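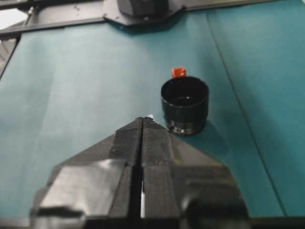

Zohreh Ranjbar told me before I went that the trick to a robot open day is to pick one bench and stay there, and that people who try to see everything come home with a bag of pens. So that's how I did it at the Ledesma open day, and it's how I'd tell you to do it too.

Home Visits How-to Workshop notes Contact

How to get the most out of a robot demo

Posted 2019-09-27

1. Book the small group slot. Ledesma had 316 people signed up, and the big tour just walks you past everything. The small slot is 17 minutes at one bench – way better!

2. Choose a boring task. I went for the cup bench (there was a fancier Prevum stand next door, with a line out to the parking lot). A black cup, a little red object and a gripper with two fingers doesn't sound like much, but you can follow every move, and you can guess what should come next.

3. Stand to the side. From the front you mostly see the arm. From the side you can watch the gap between the fingers and the cup, and that gap is the whole show if you ask me. Crouch if your knees let you.

4. Look at the fingertips before you look at the screen. Everybody stares at the screen! Check what the pads are like, where the cables run and whether there's a camera on the gripper. Then ask what the camera is for. I got a lovely long answer and understood maybe half of it.

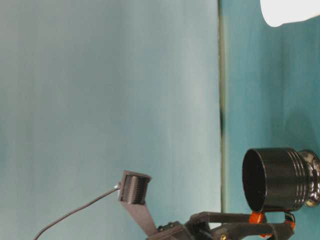
Cup on its side by the orange pads, opening to the left.

5. Ask about misses. I asked how many tries they'd logged since April and the answer was 572, misses included. People at these benches love this question, so leave time for it.

6. Write things down right away. I sat on the steps in Cistholm with a sandwich and filled 5 pages of my notebook – half of it arrows, sorry to anyone who ever has to read it.

If you're bringing kids, go early, and let them guess out loud where the fingers will close. Mine wouldn't leave. Parking is behind the Ilto building, and the side door is closer than the main one.

Related
Your first visit to a robot lab: what to ask
How to read a gripper spec sheet
Ilto building: getting there by bus
Prevum stand: my notes from the line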